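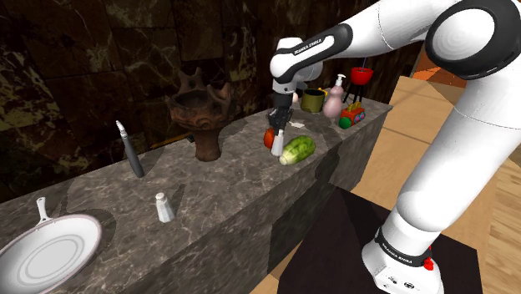
A tomato on a marble worktop.

Care of Marble Worktops and Storage of Everyday Kitchen Goods
Household Guidance, Draviter Residential Services
Revised June 2024

This guidance applies to all Draviter homes fitted with natural stone worktops. It replaces the leaflet issued in January with the welcome pack. Residents in the Markik building should read it together with the separate sheet on extractor hoods.

Daily cleaning

Marble is softer than granite and more easily marked. It should be wiped down once a day with a soft cloth, warm water and a few drops of mild washing-up liquid. Rinse the cloth, wipe again with plain water and dry the surface with a clean tea towel. Water left to dry on the stone will leave a dull film in hard-water areas, and the Zilov and Markik buildings are both affected.

The following must not be used on marble: vinegar, lemon juice, descaler, bathroom cleaner, cream cleaner, scouring pads and steel wool. Products sold for limescale are nearly always acidic. Where the label is unclear, residents are asked to choose a cleaner marked as suitable for natural stone, or to use washing-up liquid alone.

Acidic foods

Tomatoes, citrus fruit, wine, pickles and most fruit juices will etch marble if the juice stays on it. An etch is a pale, matt patch in the polish itself. It cannot be wiped away. Whole, sound tomatoes may stand on the worktop without harm, but they should be turned from time to time and any that have split should be moved to a plate at once. All cutting is to be done on a board. If juice is spilt, blot it up and rinse with plenty of water. Wiping spreads it.

Oil behaves differently. It sinks into the stone and darkens it. Fresh oil should be blotted with kitchen paper and the area washed with washing-up liquid. For an older mark, mix bicarbonate of soda and water to a thick paste, spread it over the stain, cover it with cling film and leave it overnight. The paste should be allowed to dry before it is lifted off with a plastic scraper. A deep stain may need the treatment 3 times.

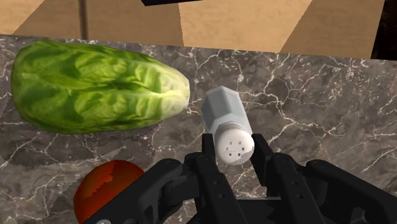 A salt shaker, with lettuce and tomato, on veined marble.

Salt and salt shakers

Salt takes up moisture from the air and will cake in a kitchen where the extractor is seldom used. A teaspoon of uncooked rice in the shaker will help. Shakers should be emptied, washed and left to dry fully before they are refilled; overnight is usually sufficient. They should not be filled over a steaming pan.

Loose salt should be brushed from the worktop with a dry cloth before the surface is washed. Grains dragged about under a damp cloth can dull a polished finish, and salty water which is left standing may work its way into the stone around the sink.

Where the holes in a cap are blocked, soak the cap in hot water and clear them with a wooden cocktail stick. Pins and needles are not recommended, as they damage plated caps.

Lettuce and salad leaves

Romaine and other whole lettuces keep best unwashed in the bottom drawer of the refrigerator, wrapped in a sheet of kitchen paper and placed in a loosely closed bag. The paper should be changed when it feels wet. Lettuce should be stored away from apples, pears and bananas, which hasten browning. A limp head can often be revived by standing the cut end in cold water for 30 minutes.

Tomatoes are better left out of the refrigerator until ripe. Once ripe they may be chilled for a few days, and should be brought back to room temperature before they are served. 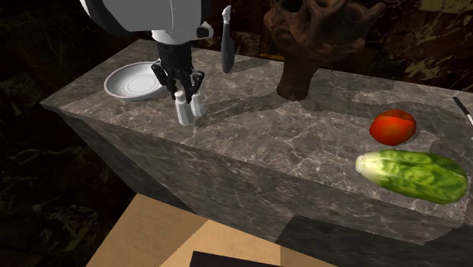
Shakers and a shallow white bowl on the counter.

Items kept on the worktop

Bowls and jars with an unglazed foot can scratch polished stone. Felt pads may be fitted, or the item may be stood on a mat or tray. Anything that stays permanently on the worktop should be lifted once a week and the stone beneath it wiped and dried.

Hot pans must always be placed on a trivet. Sudden heat can crack marble, particularly near the hob cut-out, and repairs of this kind are charged to the household.

Sealing

Worktops are sealed before a tenancy begins and should be resealed every 6 months. To check the seal, place a spoonful of water on the stone and leave it for ten minutes. If the stone has darkened when the water is wiped off, a new coat is due. Residents may apply the Jafarzadeh stone sealer supplied by the building office. One bottle covers a standard kitchen. Windows should be kept open during the work, and the surface should not be used for food until the following day.

Residents who prefer not to carry out the work themselves may book it through the building office. Etched, chipped or cracked stone should be reported on the ordinary repairs form, with a note of the position of the damage and the length of any crack.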